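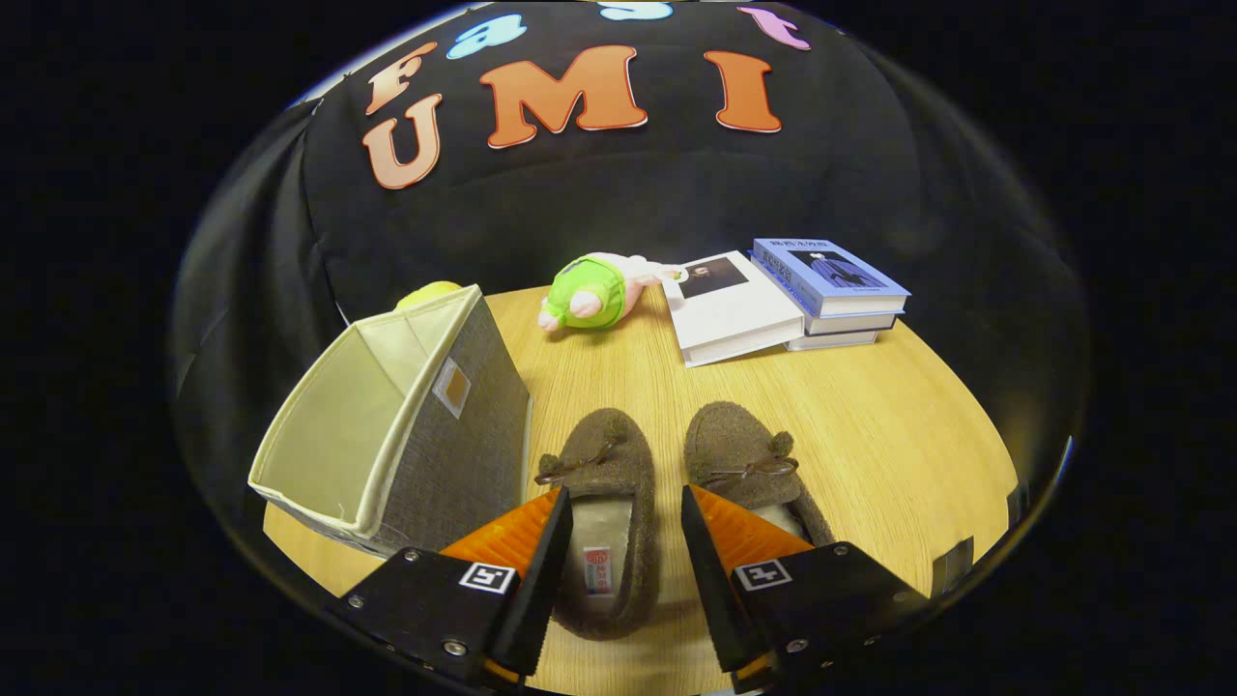 March, half past six in the evening

Got through more than I expected today. The plan was the round table and the shelf behind the door, and I did the table and half the shelf, so I am calling that a day's work.

The linen bin went over on its side again. It is a decent bin, grey outside with a cream lining, but it has no weight to it and whenever I take the heavy things out it tips. I left it lying down this time and it was easier to get into. The little tan patch on the side is coming to the end of its life, I think. I keep catching it with my sleeve. I should either sew it down properly or cut it off. The bin came from Andance, as did the one upstairs, and that one lost its patch in the first winter.

The slippers are the brown fuzzy ones with the ribbon bows. I bought them from the Parnitz shop when it was closing and paid less than I would for socks. They are a half size too big and I have worn them perhaps twice. I put them side by side on the table so I would have to decide about them, and at teatime I still hadn't. The bows annoy me slightly. The pale lining is nice though, and the floor in the back room is very cold until May. They can stay until May.

Green pig: keep. I didn't spend long on that. It needs a wash, and last time I washed a soft toy I put it in at too high a heat and the stuffing went into lumps, so I will do this one by hand in the basin and dry it on the rack. A pillowcase is supposed to help if you use the machine. I don't trust it.

The yellow thing behind the bin can go back in with the rest of the toys.

Books took the longest, as always. I had meant only to move them. The white one with the photograph of the man in a suit on the front I have started three times and never got past page 92, where my bus ticket is still in it. I sat down with it and read from the ticket to the end of the chapter, standing the kettle on in the middle, and then it was dark outside and I hadn't dusted anything. It is better than I remembered. I will take it up to bed and give it until the end of the month. If I haven't finished by then it goes in the box.

The blue one on top of the other pile I had forgotten I owned. I looked inside for a name or a date and there was only a pencilled price, 33, with no currency, so it must have come from a second-hand place. The two white ones under it are going. I put them in a carrier bag and hung the bag on the front door handle, or else they will be back on the table by the weekend. The shop in Ostapchuk Street takes hardbacks in the mornings only.

Left the foam letters up on the black cloth. The colours are cheerful and it would take me an hour to get them down without tearing anything. The dark curtain on the left wants shortening. It comes down towards the table in a big fold and collects every bit of fluff in the house. I went over it with the sticky roller and used six sheets. I have pins but no dark grey thread, only black and a brown that doesn't match anything. Put thread on the list.

Wiped the table down last of all. I used the Tranari soap, a very small amount in warm water, then a dry cloth straight after, going with the grain. It has come up a nice pale yellow-brown. There was one ring near the middle from a mug, which I think is old. I rubbed it with a bit of oil on a rag and it faded but it hasn't gone. I'll try again tomorrow in daylight, when I can see what I am doing.

Supper was soup and the end of the loaf. Knees stiff from kneeling at the shelf. I ought to have used the cushion.

Still to do:

- other half of the shelf
- wash the pig
- grey thread, light bulbs, bread
- take the bag to Ostapchuk Street before noon
- look for the lid of the button tin
- ring about the boiler

The shelf won't take long if I don't open anything. The top of it is mostly wrapping paper and old calendars, and I can put the whole lot in the recycling except for the one with the lighthouses. The bottom is photographs, and those I am leaving for a wet afternoon.

Ten to nine now. Back door locked, heating off, slippers on my feet after all. They are warmer than the old ones.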